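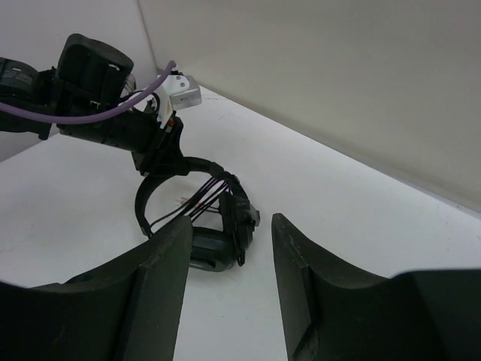 Trí Hầu Is Done Playing the Best Friend

I first noticed Trí Hầu in a soap called Skondholm, where he played the guy who delivers bad news and leaves. He had maybe 5 lines an episode, and I rewound every one of them (my sister wanted the remote back, too bad!). So when he got the lead in Chowdary, the hospital drama starting this September, I begged my editor for the interview.

He was late, he was sorry, and he ordered soup before he sat down. He's been acting for six years, and before that he read traffic reports on local radio at 5 in the morning. 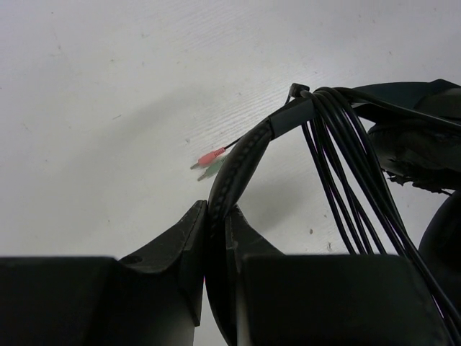 He still talks a bit like that, quick and cheerful, as if there's a jam up ahead. The Chowdary people saw 1,309 tapes for his part, and he was sure his had gotten lost. "I'd already said yes to a yogurt commercial," he told me. He did the commercial anyway, and I've seen it, and he's great in it.

Next up is a comedy, Zondineck, with 20 episodes ordered. He plays a dentist who faints.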